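In defence of folding the polo shirt

I own more polo shirts than any other kind of garment. Femdale, the garden centre where I worked for 12 years, gave us a new one every April, and I kept them all because they were decent cotton and I am not good at throwing clothes out. So I have had plenty of practice at folding them, and I have come round to the view that the polo is the piece of clothing most worth folding properly, and the one most people give up on first.

The usual advice is to hang them. Parkari, who sell the hangers I have in my own wardrobe, print that advice on the cardboard sleeve. I think it is wrong for most of us. Knitted cotton stretches under its own weight, and a polo left on a hanger from one summer to the next comes off with two little points at the shoulders. You can steam them out, but I would sooner not have them. Hangers also take up rail space, and in a small flat the rail is needed for coats.

The other usual practice is the heap. The shirt comes out of the basket, gets dropped on whatever surface is nearest, and stays there with the collar underneath and the sleeves going different ways. 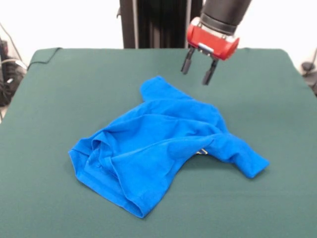 I have nothing against a heap for an hour or so. My objection is to leaving it overnight, and my reason is the collar. A T-shirt can be crumpled for a week and shaken back into shape, but a collar sets where it lies. The placket does the same. If it dries or rests with a ridge across it, the buttons sit crooked all day and you find yourself pulling at them.

My method is slow to read and quick to do. Find the collar first and fasten at least one button. Turn the shirt face down and smooth it from the middle outwards with the flat of the hand. Fold one side in as far as the edge of the collar, lay the sleeve back down along it, and do the same with the other side. Bring the hem up to the middle, then up again. The collar ends up on top and nothing presses on it.

I do this on a cloth and would recommend it. Bare wood or laminate lets the shirt slide about as you smooth it, whereas a cloth holds it still.

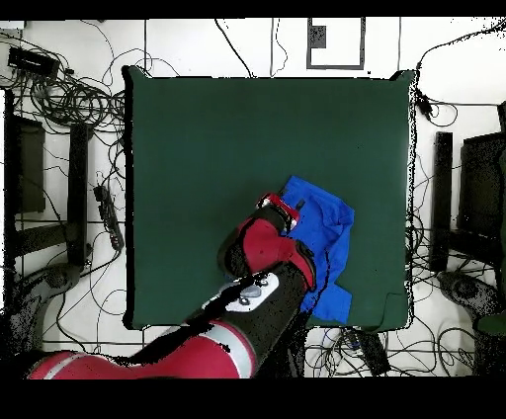
Do you need a folding board?
I have tried one, a Drudau, and gave it away. It made very even squares, but it put a hard crease through the sleeve and I had to find somewhere to keep it.

There is a case against all this, and I have heard it at home. It says that a folded shirt is going to be worn, washed and crumpled again, so the work is wasted. The same could be said of washing up. I fold perhaps 288 shirts in a year, counting everybody's, and I don't claim to enjoy every one. But in the morning I can see what I have, take the one I want and leave the rest as they were, and for me that is worth the few minutes after the wash.

Where I will give ground is on neatness. The stacks don't have to match. Mine lean a bit, and the older shirts have gone soft and never fold as square as the new ones. So long as the collar is on top and the sleeves are flat, I put it in the drawer and pick up the next.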